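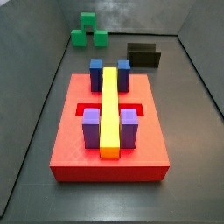 Haltness pauses Jolano assembly cells after late-stop fault

Aoun, January 28, 2026 - Haltness has stopped all automatic running on its Jolano block-assembly cells after a fault in the stop circuit. Nobody hurt. One gripper finger bent and one base block scrapped. All 6 cells at the Aoun site are affected and customers using the same controller have been told to switch off automatic mode today.

Short version: an operator pressed stop, and the arm carried on. It finished its downward move, pressed on a block that was already seated and only then held still. The delay should never be more than 30 milliseconds. On this run it was 600.
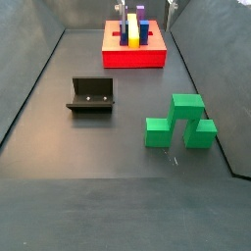 The fault sits in the link between the stop relay and the motion controller, both supplied by Flollico. When the controller is busy checking a placement it can put the stop request in a queue instead of acting on it straight away. Most of the time there is plenty of air under the gripper and a late stop would pass without anyone noticing. Not so in close work. With a finger running down beside the navy block and its tip just above the top of the red base, there is next to no room left for the arm to overrun.

Our logs show 1,282 placements on the cell in question since the controller software was updated in August. We are going back through every one of them for late stops. The first pass only looked at stops that raised an alarm, so it would of missed the quiet ones. That was our mistake and the check is being run again. 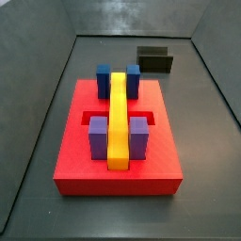
What customers should do now

Switch the cell to manual. Do not rely on the stop button alone before reaching in - isolate power at the wall first and wait for the arm to settle.

Leave parts where they are if a job was halfway through. Take a note of which step it had reached, then clear the cell by hand once the power is off.

Do not reload the older software yourselves. It has a different fault with the door switch and we would be swapping one problem for another.

Send us the stop log. The file is small and can be copied from the front panel without starting the arm.

What happens next

Flollico is preparing a change that takes the stop signal out of the queue altogether. Haltness will test it at Aoun on the same set of parts - red base, blue and purple uprights, yellow bar - at reduced speed to begin with.
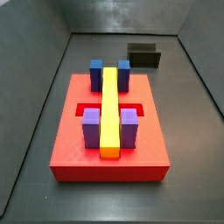
Only if stops come in under the limit at every step will we go back to full speed, and only one cell at a time. No restart date yet. We would rather give none than give one and move it.

Customers with service cover will recieve the change free of charge, fitted by us. Anyone without cover gets it free as well, visit included. Bent fingers or damaged parts that can be traced to a late stop will be replaced.

A further notice will follow when the second log check is finished.

Ends

Press enquiries: Haltness press desk, Aoun
Stop logs and service questions: Jolano support, using the contact details on your cell's front panel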